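Visit Report: Walldale Simulation and Training Laboratory
Thursday, September 17, 2020

A delegation from the Predier technical office visited the Walldale laboratory at the invitation of its director of data operations, Viera Šindelář. The purpose of the visit was to review how the laboratory gathers examples for its grasping model and to assess whether the same procedure could be adopted at our own site.

The program opened with a short briefing on the collection plan. Since August the laboratory has recorded most of its examples in simulation. Operators guide a virtual arm by means of a hand controller, and each attempt is stored together with the view from the wrist of the arm, the joint positions and the opening of the gripper. At the time of our visit the current set held 402 accepted episodes. The laboratory intends to add 50 per week through the end of the season.

The delegation was then taken to the operator room, where three stations were in use. Each session lasts 24 minutes and is followed by a break. Operators receive a written task sheet and are asked to vary their approach from one attempt to the next. Failed attempts are kept in a separate store - the laboratory considers them useful for a later stage of training - and are labeled by a second person.

Mrs. Šindelář explained that lighting, surface colors and the starting position of the arm are changed between episodes. Members of the delegation asked whether the black gripper, which hides a good part of the wrist view at close range, presents a difficulty for the model. 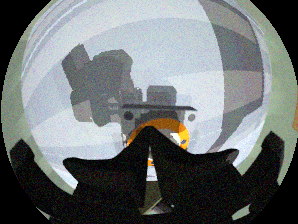
The laboratory replied that the wrist view is never used alone. A second, fixed view is recorded at the same time, and the two are matched by time stamp in the Drustitent archive. Episodes in which the two records drift apart are rejected before review.

The final item was a discussion of storage and access. Pellegrini, which maintains the servers, will prepare a cost estimate for a shared archive. The delegation recommends that two Predier operators attend a training session at Walldale before any decision on equipment is made.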